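Zedurico evening, speaker notes -- the hand-me-downs talk
11 March 2023

(Wait for the chairs to stop scraping. Water on the left. Malte has the clicker.)

Hi everybody. I'm going to talk for twenty minutes about used clothes, and specifically about what it's like to run a swap shelf in a town the size of Clunitz, where everyone recognizes everyone's coat.

Start with the coat story. My neighbor Dörte Baumgart gave us a red wool coat in February. Two days later she saw it going into the bakery on somebody else and waved at it. The coat waved back. That's pretty much the whole talk, but I'll keep going.

How the shelf works. You bring stuff in, you take stuff out, we don't keep score. We tried keeping score! We had a points system for one winter, with little cards, and people hated it. A mother of three would come in with nothing to trade and leave with nothing, and meanwhile we had a mountain of snowsuits. So the cards went in the recycling.

(Slide: the intake log. Don't read it out.)

Last year 2,341 pieces came through. Of those, 299 were kids' socks, which I only know because Malte Schmieder sat down and counted them, and I'd like him to stand up. Thank you, Malte. Please sit.

What people bring. Baby clothes, always, hardly worn. Jeans with one bad knee. Wedding guest dresses. Men's shirts are rare and go the same day, so if you own men's shirts, please talk to me at the break.

What we can't take: underwear, bike helmets, anything damp. Damp is the big one. One bag left by the back door over a weekend can make the whole rack smell like a cellar, and then you're washing for a week. If you're starting your own shelf, get a lid for the drop box before you get anything else.

(Pause here. Somebody will ask about moths. Cedar doesn't do much, freezing does. Bag it, freezer, leave it a good while, check the seams when it comes out.)

Sorting. We sort by size first and season second. Forkasby does it the other way around and they swear by it, and I've been over there and it looks lovely, but you can't find a size 8 in anything. Labels lie, too. Hold the thing up against something you know fits. We keep a few old favorites on a hook just for comparing.

Mending. I used to think we should fix everything. Now I do buttons, hems and small holes, and the rest goes to Agyeman for rags -- they pick up when we have 300 pounds bagged, so we need somewhere dry to store it in between.

Small things deserve the same treatment as big ones. Pet clothes, dish towels, odd bits of striped cotton, all of it gets looked at.
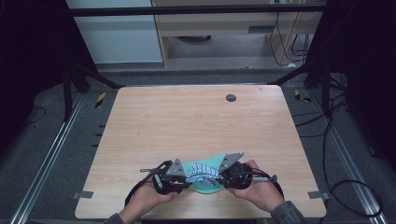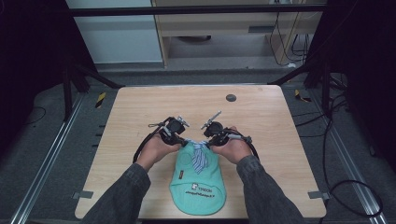 Okay, money. Rent on the room is our only real bill. We have a jar, and the jar does better when it's near the mirror than when it's near the door. I have no theory. We moved it twice to check.

If I'm running long, skip the jar and go straight to opening hours. Short and regular beats long and random. We do 2 afternoons a week and people plan around it -- when we tried "drop by whenever" we mostly got phone calls.

Last slide is the address and the sign-up sheet. Questions, then coffee. Remind them to take their own cups back to the kitchen.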